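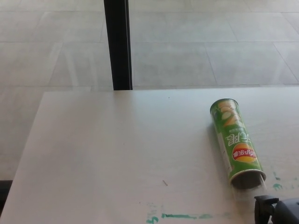 Fig. 1. Chip can on its side on the tabletop, with a clear sleeve at the open end.

Print this page | E-mail this page

4.3 Repacking an opened chip can with a clear sleeve

Use this procedure for any cylindrical snack can from the Trostero pantry set that has been opened and is going back on the shelf. It applies to all chip flavors. It does not apply to boxes, bags or jars (see 4.5).

Before you begin

Clear a smooth, level tabletop. Fekside and Nesari tables are both suitable. Wipe the top with a damp cloth and dry it fully. You will need:

- the can
- one clear sleeve, 300 mm long (Duman part no. 1476)
- a dry paper towel
- a shelf label

CAUTION: The rim at the open end of a can may be sharp. Do not run a finger around the inside edge.

Preparing the can

1. Stand the can upright and take off any loose lid. Set the lid aside with the inner face up.

2. Tip the remaining chips into a clean bowl. Do not knock the can on the table to loosen crumbs – this dents the rim, and a dented rim will catch the sleeve.

3. Wipe the inside with the dry paper towel. Do not rinse. Most chip cans are made of lined board and will soften if water reaches the seam.

4. Check the closed end. If it is bulged or has come away from the wall, discard the can.

Inserting the sleeve

5. Lay the can on its side with the closed end pointing away from you and the open end toward you. A slight angle is acceptable and is easier on the wrist. Fig. 1 shows a green can placed at an angle, closed end toward the far edge of the table.

6. Hold the can with one hand flat over the label. Do not grip hard enough to flatten the wall.

7. Open the sleeve and roll it loosely to a width slightly smaller than the can opening. Feed the sealed end in first.

8. Push the sleeve in until it touches the closed end, then pull back 8 mm. The free end must still extend past the rim. If it does not, the sleeve is too short for the can. Use the next size up.

NOTE: The direction of the label has no effect on the procedure. The can may lie with the print upside down to the user.

NOTE: New sleeves can look slightly cloudy. This is normal and does not mean the material is worn. Replace a sleeve when it is creased along its full length or holds an odor after airing.

Filling and closing

9. Stand the can upright and fold the free end of the sleeve down over the rim.

10. Return the chips a handful at a time. Stop two finger widths below the rim.

11. Unfold the sleeve, press out the air, and twist the end twice. Tuck the twist inside the rim.

12. Refit the lid. If the lid does not seat, undo the twist and tuck it again. Do not force it.

13. Write the date opened on the shelf label and place it over the bar code. Keep the product name and the ingredient panel readable.

CAUTION: Never leave a can on its side near a table edge while you fetch other items. It will roll.

Storage

Store upright. Cans may be stacked two high on Trostero shelves. Keep sleeves that are not in use flat in the packet, away from the stove.

Section revised 2020-02-09 by Saadet Ersoy.

Related sections
4.2 Sorting opened and unopened cans
4.4 Cleaning and airing sleeves
4.5 Boxes, bags and jars
6.1 Shelf labels and dates

Contact: Trostero Product Manuals | © Trostero | Back to top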